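The Palomino

Cempaka Purba reached the Palomino Motor Lodge at ten past nine, with the gas light on and the office sign still lit. She had driven 394 miles since breakfast, the last 58 of them without passing another car.

The man at the desk was watching a ball game with the sound off. He pushed a card across to her and she filled it in. Name, plate number, number of guests.

"You're in 11," he said. "It's the one at the end. Ice machine's by the stairs. Breakfast is six to nine."

"Is the gas station open?"

"Opens at six too."

She signed the card and wrote July 21, 2022 next to her name. He looked at it for a while.

"Purba," he said. "We had a Purba here. Cleaned rooms."

"That was my mother."

He turned away from the game. He was older than she had first thought, with a white mustache and a pen clipped to his collar. "She made that soup," he said. "With the lime."

"That's her."

"She still around?"

"She died in May."

He said he was sorry. Then he took back the key to 11 and gave her the key to 4. "That one's got the better shower," he said.

Room 4 had two beds, a brown carpet and a picture of the Niltasetti cliffs over the desk. The air conditioner was running. Cempaka put her bag on the bed near the door and sat down on the other one. She had been nine years old the last time she was in this building. She and her mother had lived in the two rooms behind the laundry for three summers, and in the afternoons she had been allowed to swim if no guests were using the pool. She had thought she would recognize the rooms, but the furniture was new and so were the doors. The only thing she knew was the sound of the ice machine, and that could have been any ice machine.

She ate some crackers and went out to look at the pool. It had been filled in. There was gravel in it now, and a picnic table, and a grill with a cover. A couple from the room next door were sitting at the table with a road map. They were on their way to Mumer to see the old mining camp, and they asked her if the road past Vimudia was paved.

"It used to be dirt after the bridge," she said. "I don't know about now."

"The book says it's two hours."

"It was always longer than the book said."

The husband wrote that down on the edge of the map. His wife asked if she was from here, and Cempaka said no, and then said for a while, when she was a kid. They offered her a beer and she took it. They talked about the heat and about a diner in Vimudia that had closed, and when it got too dark to read the map they said good night.

She slept badly and was up at five-thirty. The man from the desk was already in the breakfast room, filling the coffee urn. He had a different shirt on but the same pen.

"I found something," he said. He went into the office and came back with a shoebox. Inside were old keys on plastic tags, some postcards of the lodge, and a yellow envelope with her mother's name on it in pencil. "Previous owner kept everything. I never threw it out."

The envelope held two pay stubs and a receipt for a used car. The car had cost 2,000 dollars. Cempaka remembered it well – a green station wagon with a back window that would not close. Her mother had told her it was a gift from a cousin. She had told everyone that, for years.

"Must have saved a long time for that," the man said, reading it upside down.

"She must have."

She put the receipt in her wallet and left the pay stubs in the box. Then she had two cups of coffee and a waffle. At six she walked across the highway to see if the gas station was open. The lights were on over the pumps, and a boy was hosing down the concrete. She went back for the car. 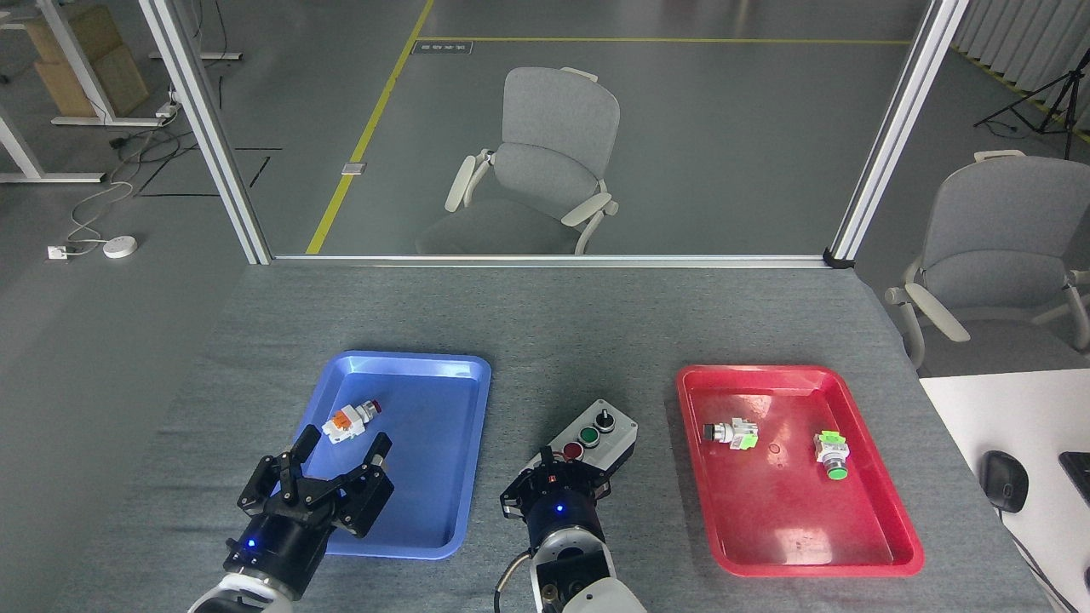
The boy filled the tank and cleaned the windshield, though she hadn't asked him to. He wanted to know which way she was headed. She told him Niltasetti first, to see the cliffs, and then Vimudia, and after that she would see how the road was.

"It's paved now," he said. "All the way to Mumer."

She paid him in cash and pulled out behind a hay truck, and stayed behind it until the turnoff.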